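Talatlow Bench Set -- README

Student manipulation project, Grostberg robotics club

What's in here

Talatlow is the set of simulated tabletop runs our club put together over the winter, and we're really pleased with how it came out! One arm, one table, one small room, and a handful of ordinary things you'd find on a workbench. The job is always some version of "go to the thing, take hold of it, move it near the box". It sounds small. It kept eleven of us busy until well past teatime most evenings in December.

The release has 126 runs. Each one comes with joint positions, gripper opening, the rendered views and a short text note written by whoever was driving.

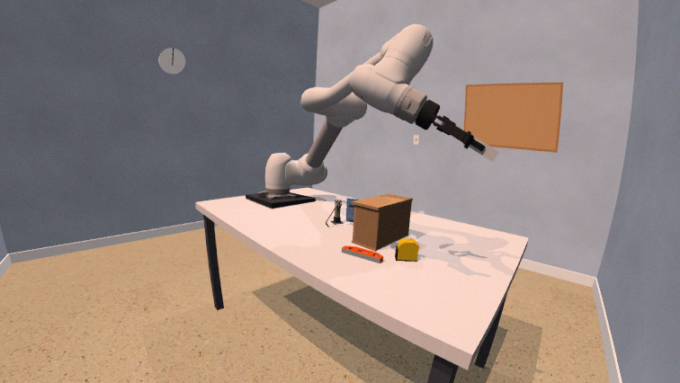
Arm raised to the right, box, level and tape measure on the table.

The room

Maxence Arnaud built the room from scratch as his first ever modelling job. Walls, skirting boards, clock, cork board, the lot. The lighting is fixed for the whole release, so arm shadows fall across the tabletop in every run. We left them strong on purpose. Our first try at a grasp detector (in the old Cosura branch, please don't use it) kept mistaking shadow edges for object edges, and we learned more from fixing that than from anything else this year.

Objects start in a loose group near the middle of the table. The start layout file is plain text, one object per line, and you can edit it by hand if you want to try your own.

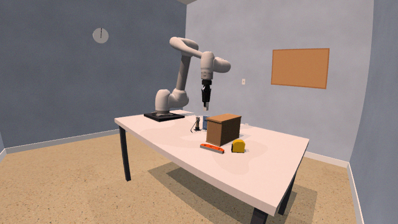

Driving the arm takes practice, and we ask new members to do 3 warm-up runs before they record anything. Those warm-ups aren't in the release. The habit we try to teach is to stop above the table with the fingers pointing straight down, and only then pick a target. With the gripper hanging over the space between the blue object and the box like this, a small wrist move gets you to either one, and you haven't yet committed to a bad angle. Odette Gilbert wrote the driving notes (see notes/driving.txt) and they are worth reading even if you've used a different arm before -- she covers the elbow flipping problem properly.

Views

The room views show the arm and table from different sides. The gripper view is a fisheye, so expect a round picture with black corners and straight edges that bend. We don't undistort it for you. The lens settings are in calib/ and there's a short script next to them that does a decent job in the centre and a poor one at the rim.

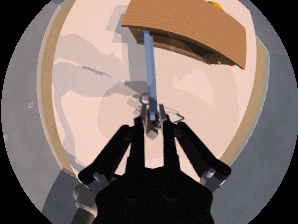
Known problems

1. The blue bar is the hardest object by a long way. It's slim, and with one end up against the box there isn't much room to work in. If your method copes with it, please tell us, we'd love to see it!

2. In the views from higher up, the wrist and forearm can hide part of the gripper. Use the gripper view alongside them.

3. Some 200 frames across the set have a wrong gripper reading (it sticks at the last value for a moment). They're listed in bad_frames.txt. Skip them or fill them in, whichever suits you.

4. Text notes vary a lot. A few people wrote a paragraph, one person wrote "ok" every time.

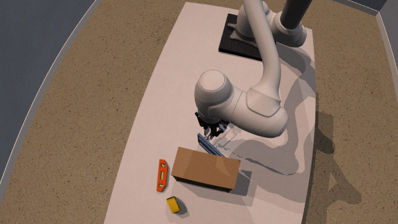 Getting started

Unpack the archive and run check_files first. It should finish with no warnings. Then run play with a run number to step through all the views side by side. On the club laptops it's a bit slow to load, so give it a minute. The loader keeps 100 frames in memory by default; turn that down if your machine struggles.

Splits

We provide a train list and a test list. Runs by the same driver never appear in both, which was Odette's idea. If you make your own split, please say so when you share results.

Thanks and contact

The Guérin workshop lent us the desk space and let us hog the good monitor. Bug reports go in the issue tracker, with the run number in the title. New layouts are very welcome too -- send the text file and a line or two about what you were trying to make difficult.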